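Perguntas frequentes: bolas, bacias e arrumação

Nesta página juntámos as perguntas que recebemos mais vezes sobre o material pequeno da sala Zerari, em Leller. As respostas sobre horários, inscrições e raquetes encontram-se nas outras páginas. Se a sua dúvida não está respondida, pode escrever-nos ou perguntar ao balcão.

Preciso de trazer as minhas próprias bolas?

Não é preciso. As bolas estão incluídas no aluguer da mesa. Quem prefere jogar com as suas pode fazê-lo, mas pedimos que as marque com uma letra ou um sinal antes de entrar, com caneta de tinta permanente. As bolas brancas são muito parecidas umas com as outras e, no fim da tarde, já não é possível saber quais são de quem.

Que bolas usam?

Usamos bolas brancas de plástico com o diâmetro de 40 milímetros, que compramos à Indell. São bolas de treino. Para os jogos do torneio de maio temos outras, guardadas em separado, e essas não se emprestam.

Quantas bolas recebo com a mesa?

Cada mesa recebe uma bacia com seis bolas. Temos 16 bacias e 96 bolas em circulação, portanto a conta é fácil de fazer. Se o seu grupo quer treinar o serviço com muitas bolas, avise na véspera e nós juntamos o conteúdo de várias bacias.

Como sei se uma bola ainda está boa?

Faça a bola girar sobre uma mesa plana. Uma bola boa gira direita, uma bola deformada abana e foge para o lado. Depois segure-a entre dois dedos e aperte ligeiramente em vários pontos. Se algum ponto cede mais do que os outros, a bola está mole e deve sair da bacia. Também se pode ouvir: a bola rachada faz um som seco e rouco quando bate na mesa.

Pequenas manchas escuras na superfície não são defeito. Algumas vêm da borracha das raquetes, outras do chão, e quase todas saem com a limpeza.

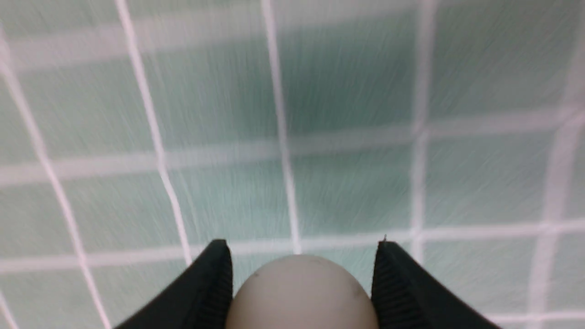
O que faço com uma bola rachada ou amassada?

Entregue-a ao balcão e receberá outra. Não se paga nada por uma bola que se partiu durante o jogo, isto acontece a todos. Por favor não a deite no lixo da sala e não a devolva à bacia junto com as boas. A pessoa seguinte só vai perceber no meio de uma partida.

Já lemos na internet que uma bola amassada volta à forma em água quente. Com as bolas atuais o resultado raramente serve para jogar, e não aconselhamos aquecer nada em casa por causa disto.

Como se lavam as bolas?

Água morna, uma gota de detergente da loiça e um pano macio. Esfregue com pouca força, passe por água limpa e deixe secar sobre uma toalha. Não use álcool nem esfregões ásperos: a superfície fica lisa demais em alguns sítios e riscada em outros, e a bola deixa de saltar e de rodar como deve. As letras impressas também desaparecem com o tempo, mesmo com cuidado. Para o jogo não faz diferença.

Onde se guardam as bolas depois de jogar?

Sempre na bacia de plástico castanha que recebeu com a mesa. As bolas ficam soltas no fundo, numa só camada, sem sacos e sem outras coisas por cima. Não ponha raquetes, chaves ou garrafas dentro da bacia – uma garrafa que cai chega para estragar uma bola.

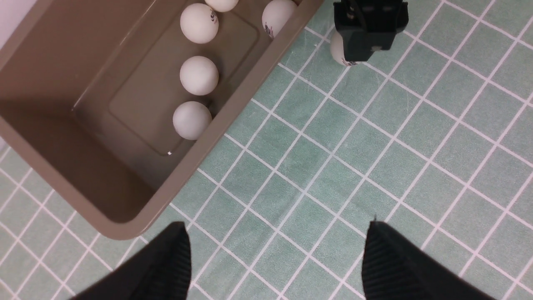

Fotografia: Arquivo da sala Zerari

Como se vê, sobra bastante espaço, e isto é de propósito. Com uma bacia mais cheia, as bolas saltam para fora quando alguém a leva depressa para a prateleira. Algumas das nossas bolas têm marcas impressas escuras, mas não é necessário virá-las todas para o mesmo lado. Já nos perguntaram.

As bacias têm tampa?

Não. Experimentámos tampas durante uma temporada e acabavam sempre debaixo das mesas. Na prateleira, as bacias podem ficar abertas. Quando a sala fecha por mais tempo, cobrimos tudo com um pano por causa do pó.

Posso comprar uma bacia igual?

Pode. As nossas vieram da Luik, uma loja de artigos de casa na mesma rua, e custaram 5 euros cada uma. Não foram feitas para o ténis de mesa. Escolhemos este modelo pelo rebordo grosso, que se agarra bem, e pelos cantos arredondados, onde é fácil passar o pano. Uma cor escura ajuda também, pois as bolas brancas encontram-se logo com os olhos.

Como se limpa a bacia?

Primeiro tire todas as bolas e pouse-as ao lado, sobre uma superfície onde não rolem para longe. Uma toalha de mesa encostada à parede serve muito bem. Depois limpe o interior com um pano húmido, começando pelas paredes e terminando no fundo, onde se junta o pó. Seque antes de voltar a pôr as bolas. Aproveite este momento para ver se alguma tem uma mancha que mereça ser lavada.

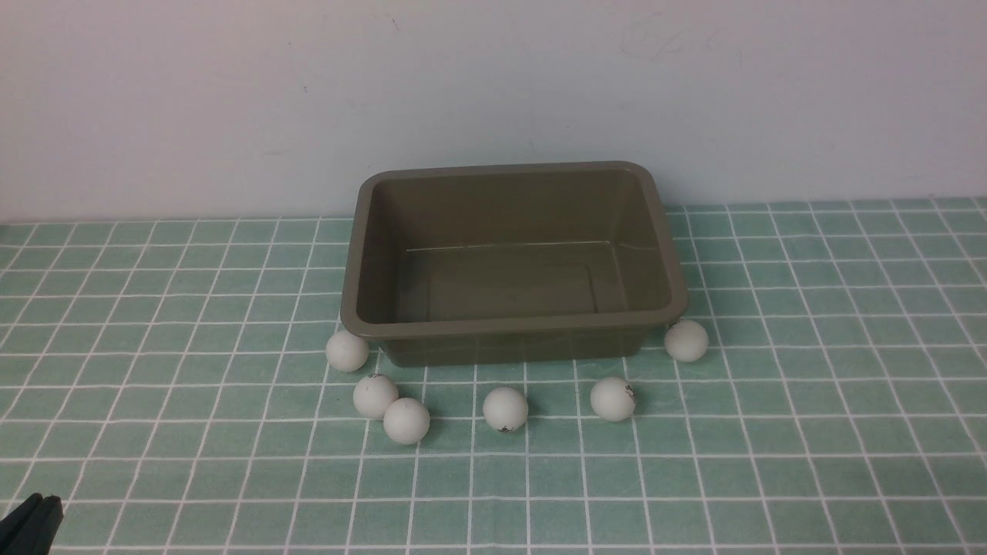 Texto: Henrike Vaas, responsável pelo material

Quando tudo está arrumado outra vez, leve a bacia ao balcão ou à prateleira junto à entrada. As duas opções estão certas.

Falta uma bola na minha bacia. Tenho de a procurar?

Dê uma volta à mesa e veja atrás dos separadores e por baixo dos bancos, onde elas costumam parar. Se não aparece, diga-nos ao entregar a bacia e nós completamos o número. Encontramos quase todas durante a limpeza da noite.

As crianças podem ajudar a arrumar?

Sim, e muitas gostam mais desta parte do que do treino. Pedimos só que pousem as bolas dentro da bacia em vez de as atirar de longe, e que um adulto esteja perto quando há crianças com menos de três anos na sala.

Posso deixar a minha bacia preparada para a semana seguinte?

Infelizmente não. As bacias passam de um grupo para outro no mesmo dia. Os sócios com cacifo podem guardar lá as suas próprias bolas, de preferência numa caixa rígida e longe do aquecimento.

Página revista em 31 de maio de 2021.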